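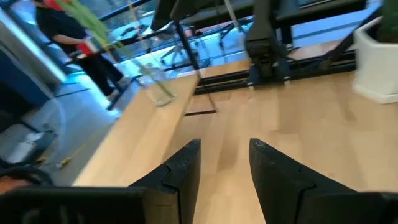 Against the Lifetime Table

I have been shopping for a kitchen table since December, and I have been told so many times that I am making an investment that I have started to wonder who is selling the shares. The word is on the tags. It is in the emails. A salesman at the Clasetti showroom used it four times before I had sat down, and when I asked what the table would be worth in ten years he looked at me as if I had asked what it would weigh on the moon.

The pitch goes like this. Cheap furniture is wasteful and a little shameful. You buy it, it wobbles, you drag it to the curb, and then you buy it again. Solid wood costs more now and less over time, because you only buy it once. Your kids will fight over it. I heard some form of this in every store I went into, and I read it on the website of every store I didn't.

I don't think it's a lie. I think it's a guess that has been repeated until it sounds like arithmetic.

The arithmetic, such as it is

The table I liked at Clasetti had a 60 inch top and came with a 20 year warranty. I read the warranty at home, at the table I already own, which came from a neighbor's garage and has no warranty at all. It covers joints that fail under normal use. It does not cover scratches, stains, burns, fading, cupping, movement due to humidity, or damage from "improper care," and proper care turns out to mean oiling the top on a schedule with the company's own oil. A small can of that oil is sold separately.

So the thing that is promised for 20 years is the part that was least likely to break. I have never known anybody who got rid of a table over a failed joint. People get rid of tables when they move to a smaller place, or split up, or have a third child, or get sick of looking at the thing. There's no warranty against a narrow stairwell.

My own record is not good here. I bought a solid oak desk in my twenties on exactly this reasoning. It was going to be my desk forever. It has now been in my sister's basement longer than it was ever in a room with me, and every couple of years she asks, politely, what my plans are for it. I paid 405 dollars for that desk when that was most of a month's rent. The particleboard shelf I bought the same week is still holding up my cookbooks.

What we mean by real

The argument that bothers me more is the moral one. Wood is supposed to be honest. The brochures from Prolero, which makes counters and tops, talk about honest materials on nearly every page, and I don't know what a dishonest one would be. Most of what gets sold as solid wood is strips glued side by side anyway. That's fine. It's a sensible way to make something wide and flat out of trees that are neither, and people have done it for a long time. But it is glue and clamps and a big sander, and a person who sneers at glued-up chips while stroking glued-up strips should at least slow down a little.

I also notice that "honest" only ever gets applied to the expensive thing. My mother's kitchen table was laminate with a metal edge. It never pretended to be anything. You could set a hot pan on it in a hurry, and you could cut a kid's hair over it, and it wiped clean. She kept it until she sold the house, and the buyers asked for it to stay. I would call that an heirloom, and it cost less than the chairs.

Defenders of the good table will say that wood can be sanded and refinished. It can. I have asked everyone I know who owns a nice wooden table whether they've ever refinished it, and what I get is a long story about meaning to. One friend got as far as buying the sandpaper. Repair is a wonderful thing when it happens. As a feature on a price tag, it's a bit like the gym membership that comes with the apartment.

And the resale? I spent an evening looking at used listings, and the Tarska tables, which are handsome and heavy and start well above what I could spend, were going for the price of a decent dinner out. Some were free to anyone who could carry them. If these are investments, somebody should warn the pension funds. 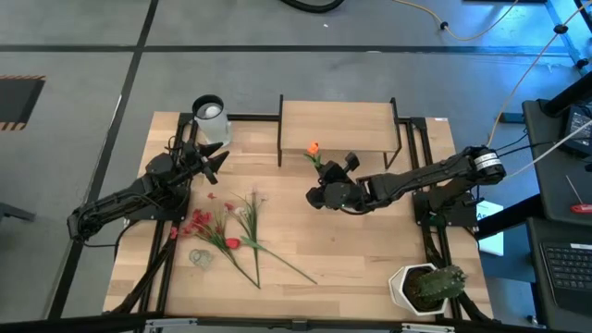

Buying for the years you can see

I'm not arguing for junk. A table that falls over is a bad table at any price, and I have no affection for the kind that comes with a bag of cams and dies the first time you lift it by the edge. My complaint is with forever, which is a strange length of time to shop for. I can picture my life about five years out, on a good day. I know how many people eat here and which wall the table goes against. Past that I'm making it up, and so is the salesman.

A better question might be what happens to the table when you're done with it. Can two people get it down the stairs? Do the legs come off? Would a stranger want it? A light, plain table that passes through four kitchens has done as much for the planet as one that sits in storage being too good to give away. I'd guess it has done more, though I can't prove that, and I'd like the other side to admit they can't prove theirs.

There is also the matter of fear. A friend of mine owns a very fine Magbanua table, and we eat off trays on her couch. When someone does sit at it there are coasters, then mats under the coasters, and a cloth under the mats, so that in several years of visits I've seen perhaps a square foot of the wood she paid for. She loves it. I believe her. I just can't see what has been bought, apart from a large surface to worry about.

In the end I went to a secondhand place near the bus depot and paid 60 dollars for a maple one with a burn mark near one corner. It may well be solid. I didn't ask, and the man who sold it to me didn't bring it up. He wanted to know if I had a truck.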